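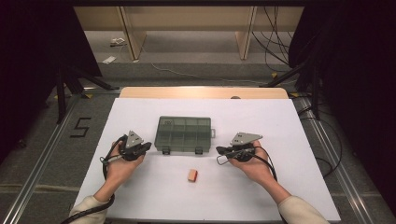 Sorting day at Ninden – small parts get a proper home

Feb 26, 2019

The parts store at Ninden has been getting its small bits in order at last. Compartment boxes with see-through lids are going in on the shelves at the Bråten site, replacing the jam jars and paper envelopes used up to now. First lot already in use, more to follow.

Idea came up in January, after a stock check that took far too long. Nearly 320 small items on the list and a good many of them in the wrong place, or in two places, or not found at all. Shelf labels no help, half had dropped off.

The new boxes are plastic, tinted grey, with rows of little compartments and a lid that clips down at the front. You can see what's inside without opening up. Order is for 100 in the first round, bought through Dilta, and the rest if the money stretches.

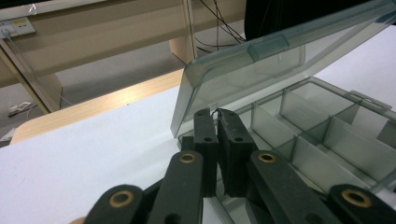 Users are asked to shut the lid properly before putting a box back on the shelf. Both catches please, not just the one – a box dropped on its side with one catch done up means an evening on the floor with a dustpan. One kind of part per compartment. Odd blocks and offcuts go back in the box they came from, or in the tray by the door if you dont know.

The Pravero stock stays where it is for now, in the old drawers along the back wall. That's 166 items and will be moved over seperately in the spring, no date yet.

Spare boxes can be had from the stores desk, 2 per bench to start with. Labels are there too, bring your own pen. Jam jars free to anyone who wants them, lids mostly missing.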